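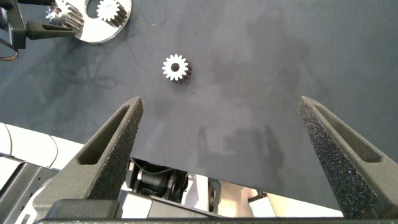

Wrist view: one gear on the mat, fingers open.

Gear assembly update from the Clumimley project at Brutstead. Our policy now trains on wrist and overhead views together – 1,485 demonstrations in all, collected on two arms.

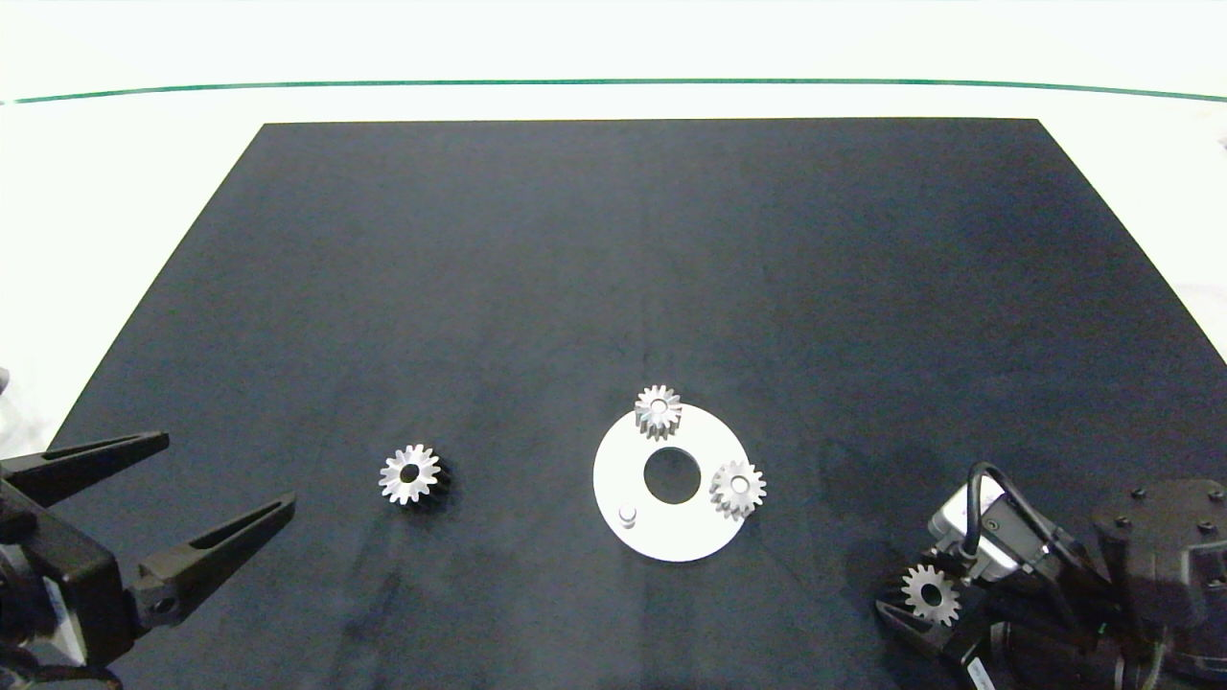
Placing a gear on its peg remains the hardest step. Small errors in the grasp carry through to the bore, so we added 3 short correction phases to training. 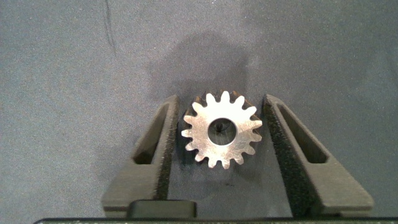 A gear between the fingers, seen from the wrist.

Training ran for up to 4,000 steps per phase. The method, named Ding, will be described in a report in December.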